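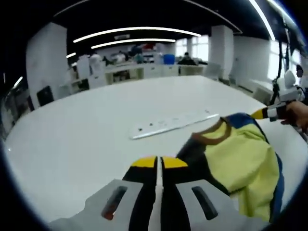
Holiday craft instructions should state the working area they need, in inches, before they state anything else. I have followed paper and felt ornament tutorials for enough seasons to say that most of them list glue down to the nozzle size and leave out the table. A wreath form with its greenery laid out in cutting order takes far more room than the finished wreath. A broad white table with most of its top clear, like the one in the photo, is the condition the steps quietly assume, and few homes have one free in the weeks when ornaments get made. The reader finds this out at step six, with wet glue on one part and no place to set down the other.

My own case is a folded paper garland from a pattern by Assunta Parisi. The pattern is good. The folds are numbered, the scoring lines are correct, and the paper weight is given. It calls for 700 strips, cut in advance and sorted by length. Sorted strips need to lie flat and stay in order, and I ran out of kitchen counter well before I ran out of strips. I stacked the rest, the stacks slid, and I sorted them again. One line of text would have told me to cut in batches.

The usual objection is that crafters adapt. Darlene Charbonneau made this point when I raised the matter at the Bronham ornament swap, and she is partly right. People who make a garland every year know to work in sections. But they also don't need the tutorial. Instructions are written for the person doing the thing for the first time, and that person takes the order of steps as given.

A second objection is length. Posts are already long, with supply lists, links and a story about somebody's grandmother. I would cut the story. Josée Marchand puts a short block at the top of each of her patterns: flat area needed, drying area needed, longest time the work must stay undisturbed. It takes 2 lines. Her star pattern needs 18 by 24 inches and an overnight shelf, and I knew before buying paper that I could make it on a tray.

Drying space deserves its own entry. Painted salt dough has to sit without touching its neighbor, and the pieces cannot be stacked to save room. A batch that mixes in one bowl may need every level surface in the house until January.

Pattern sites could require the field. They already require a difficulty rating, which means very little, as every author picks "easy."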